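Comparing two grippers in simulation without fooling yourself

Most gripper comparisons I read end with a bar chart and a winner. I have made a few of those charts myself and I don't trust them. The setup below is what I use now when somebody asks whether gripper A is better than gripper B on a two-arm mobile robot in a simulated apartment. It takes longer, and the answer is usually less exciting.

You need a simulator that lets you swap end effectors without touching the arm, a saved house layout, and a way to log contact forces. I used Lomex for the simulator and the Delacroix controller for both arms. The two grippers were the Hellness and the Stukier. Any other pair will do.

Step 1. Fix the world before you touch the robot.

Save the layout with every door, cabinet and loose object in a known pose. Write the seed into the log file and not only into your notes. Turn off any option that "refreshes" the textures between runs, because a vision-based grasp planner will notice even if you don't.
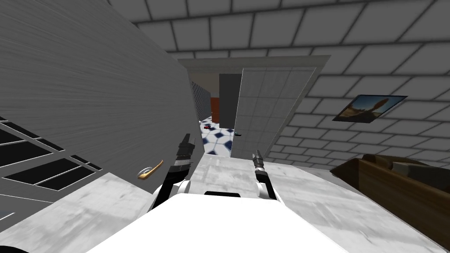
Step 2. Mount the grippers and check the tool frame.

This step ruins more comparisons than bad hardware does. If the tool center point is off for one gripper, that gripper will lose, and you will blame the fingers. Load each model, command the fingertip to a known point in space, and read back where it went. Do this with the arm stretched out and again with it folded. My first Stukier model had an offset copied over from an older file. I had already run 468 trials before I caught it, and all of them went in the trash.

Check the mass too. Default masses in downloaded models are often placeholders. A gripper that weighs nothing makes every arm look quick.

Step 3. Match the closing force.

Vendors like to quote maximum force. Ignore it. Set both grippers to the same commanded force at the fingertip and confirm it by closing on a rigid block. If one of them can't hold that number steady, write that down as a result.
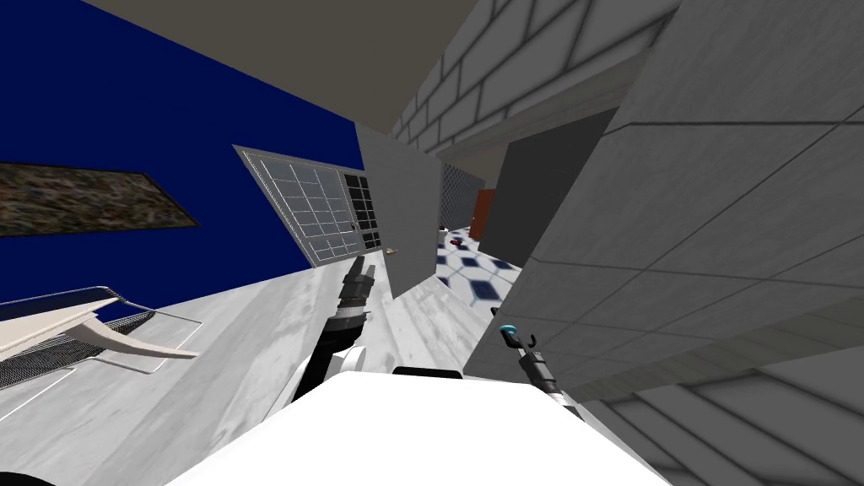
Demetrius Blackwood
Robotics test engineer
May 12, 2019

Step 4. Pick tasks that can fail.

Picking a cube off an empty floor tells you very little. I use door levers, cabinet knobs, and flat items lying near a wall. Decide what counts as success before you start. For a door, mine is that the lever goes fully down and the door passes a set angle. A finger brushing the lever scores zero, whatever the demo video says.

Run both grippers from the same start poses, and alternate them. Don't do all of one and then all of the other. Simulators drift when left running for a long time, and I have seen contact settings change after an automatic update in the middle of a batch.

Step 5. Look through the wrist camera.

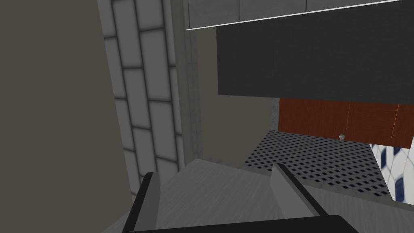 Camera placement deserves its own check, and hardly any write-up includes one. A mount that sits too low gives you a fine view of the fingers and a poor view of the work. Drive the arm to each approach pose and save a still before any trial runs. Here both fingers and the dark bar joining them take up the bottom of the view, and the small silver knob on the wooden cabinet doors is well off to the right. A planner that needs to see the knob until contact would have to bring the arm around first. Log that extra motion separately, or it will be charged to the gripper.

Step 6. Read the numbers slowly.

My full batch was 2258 trials across both grippers. The Hellness came out ahead on levers and behind on flat items. The gap on knobs was small enough that changing the friction value by one notch reversed it. I would not buy anything on the strength of that.

Run the friction sweep even if you like your first result. If the ranking flips inside a plausible range, report that the test can't separate the two, and say which values you tried.

Step 7. Repeat a small part on hardware.

Choose the task with the widest gap and try it on a real arm. I had one borrowed in October and got through levers only. The order held, but the gap shrank. Cabinet knobs are still untested on the real thing, so treat that part of my results as simulation only.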